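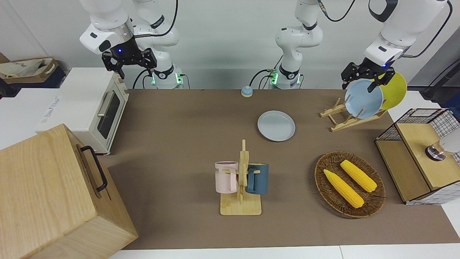
Attachment 1: table with toaster oven and dish rack, Ernemville kitchen

Ticket 646 - Dish rack shifts when plates are loaded
Opened by: Lempi Heinonen
Date: 4 April 2019
Site: Ernemville
Status: Pending parts

Problem: Wooden rack at the back right of the table creeps toward the edge during unloading. Blue and yellow plates both affected.

Checked: Slats tight. Crossbars tight. Table level. Brown table covering is smooth and gives the feet no grip.

Action: Fitted 2 rubber pads under the front feet. Creep reduced - not eliminated. Rear feet need the same pads, none left in stock. Ordered from Skeston.

Also noted: Toaster oven sits partly on the white counter. Leave in place until the rack is fixed, then log separately.

Next: Fit rear pads and retest with both plates.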